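**Two-person table carry, teleoperated demonstration: floor inspection**
Site: Culbridge practice flat
Inspected by: Zoriana Kravchuk
Operator: Jericho Galang
Date: 4 September 2022

Mark each line OK, FIX or N/A. A FIX in sections 1 or 2 means no recording until it is cleared. Comments go under the line they belong to.

## 1. Before power-on

- [x] Emergency stop tested from the operator's seat and from the floor — OK
- [x] Joint limits loaded for the Tuvano profile, not the bench profile — OK
 - The bench profile was still set as default. Jericho changed it. Please leave it changed.
- [x] Battery above the session minimum — OK
- [ ] Spare battery on charge — FIX
 - Charger was switched off at the wall. Cleared before the first take.
- [x] Partner has read the carry sheet and knows the stop word — OK

## 2. Floor and walkway

- [ ] Cables clear of the carry path — FIX
 - Black cable runs across the herringbone floor with a loop in it, on the side where the partner has his feet. If he steps back with the table he will be on it. Tape it down along the wall or run it overhead.
- [x] Fire extinguisher box can be reached — OK
 - Red box is at the wall next to the stacked washer-dryer. Keep the carry path away from it.
- [ ] Tripods and stands out of the turning area — FIX
 - Tripod is too near the long side of the table. Move it back before any take with a turn in it.
- [x] Partner in closed shoes — OK
 - Sneakers are fine for this table. Heavier furniture needs toe caps.
- [ ] Lanyards and loose straps off — FIX
 - Blue strap hanging at the partner's side. Take it off or tuck it in.

## 3. Grip and hand placement

- [x] Robot and partner at opposite ends of the table — OK
- [x] Operator view shows both hands and the near edge of the top — OK
 - Good view of the front legs and the crossbar as well. Don't tilt the head up any further or the hands will be lost.
- [x] Head and shoulder cables have slack — OK
 - They loop close to the arms. Check again after every arm reset.
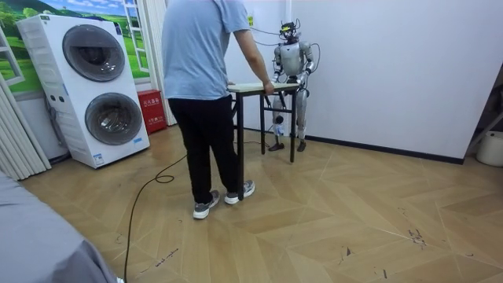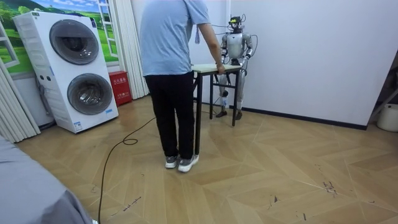
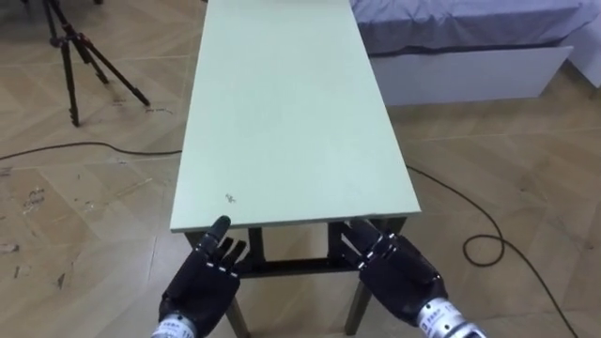
## 4. During the demonstration

- [x] Operator calls "lift" and waits for the partner's answer — OK
- [x] Lift speed at or under the limit on the carry sheet — OK
- [ ] Hands opened only after all table legs are on the floor — FIX
 - Takes 9 and 17 were released early at the robot's end. Small drop, no damage, but both takes are marked as rejects. The policy will copy whatever we leave in.
- [x] Operator rests after every 18 takes — OK
 - Jericho asked for shorter blocks. His grip gets sloppy near the end of a block and I agree with him. Plelell is to confirm the new number.

## 5. After the session

- [x] Arms lowered and powered off before anyone goes near the hands — OK
- [x] Finger joints checked for play — OK
- [x] Takes labeled with operator, partner and result — OK
- [ ] Data copied to the Evangelista drive — N/A
 - Drive was full. Held on the local disk for now.

## Open items

1. Cable routing. Jericho to fix before the next session.
2. Strap check added to the partner's carry sheet — Zoriana.
3. Release timing. Practice it without recording until it is clean, then carry on toward the 160 takes due in October.
4. New drive, or clear the old one.

Reinspect sections 2 and 4 once items 1 to 3 are closed.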